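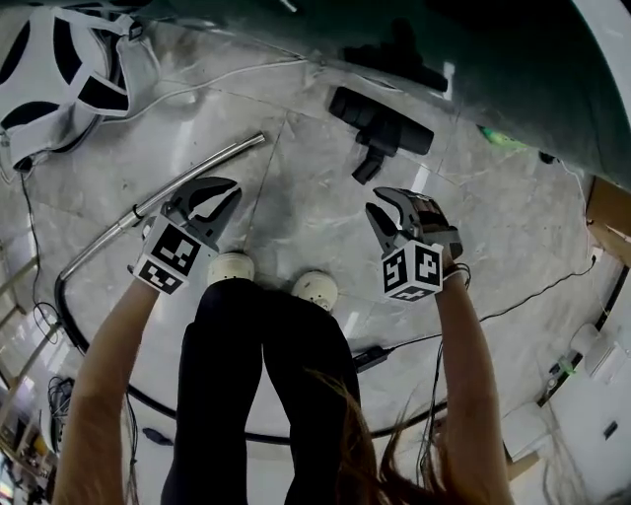
SALA DE PRENSA | ROBÓTICA Y AUTOMATIZACIÓN

Favik inicia la recogida de demostraciones manuales para Plirkley, su sistema de aprendizaje de tareas domésticas

Pevico, 16 de mayo de 2019. Favik ha puesto en marcha en sus instalaciones de Pevico la primera campaña de recogida de ejemplos destinada a Plirkley, el sistema de aprendizaje por demostración que la compañía desarrolla para robots de servicio. La campaña se centra en tareas de limpieza y orden en cuartos de baño.

El procedimiento prescinde de la teleoperación. Cada operador trabaja con dos pinzas de mano, una por brazo, y ejecuta la tarea en el propio entorno. En la base de cada pinza va montado un cubo blanco con marcadores fiduciales en blanco y negro, a partir de los cuales se estima la posición y la orientación de la herramienta. El registro se completa con una cámara situada a la altura de la cabeza y otra instalada en la pinza. 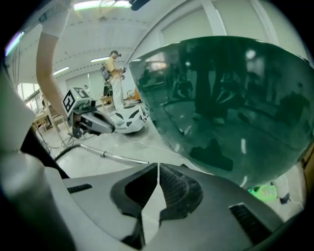
Las señales se sincronizan al término de cada toma y se convierten en trayectorias expresadas en un sistema de referencia común. El módulo de conversión, denominado Ma, descarta los tramos en los que los marcadores quedan ocultos durante más de 9 fotogramas consecutivos. Los tramos descartados no se interpolan: la toma se repite completa.

El repertorio inicial comprende 14 tareas, entre ellas el acoplamiento y la retirada de accesorios de aspiradora, la recogida de objetos pequeños del suelo y la colocación de envases sobre superficies bajas. De cada tarea se prevén 200 demostraciones válidas, con variaciones en la posición inicial de los objetos y en el orden de los pasos.

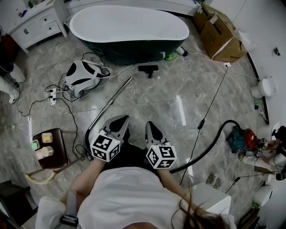
Los suelos pulidos, las superficies curvas brillantes y los cables tendidos figuran entre las condiciones que el equipo técnico ha decidido conservar en los datos. Los reflejos dificultan la detección de marcadores y los elementos flexibles, como mangueras y cables, alteran la geometría del entorno entre una toma y la siguiente.

Cada operador completa una formación previa de casi 6 horas, que incluye la calibración de las pinzas y el protocolo de inicio y cierre de toma. La velocidad de ejecución no está prescrita. 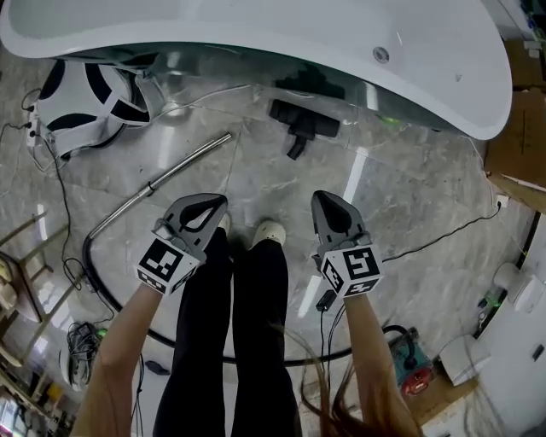

Favik · Departamento de Adquisición de Datos

El departamento tiene previsto cerrar esta fase en enero. El conjunto resultante se dividirá en particiones de entrenamiento y de validación, y la segunda se reservará para disposiciones de objetos ausentes en la primera. La especificación del formato de trayectorias de Ma se facilitará a los centros de investigación que la soliciten por escrito a la oficina de Pevico.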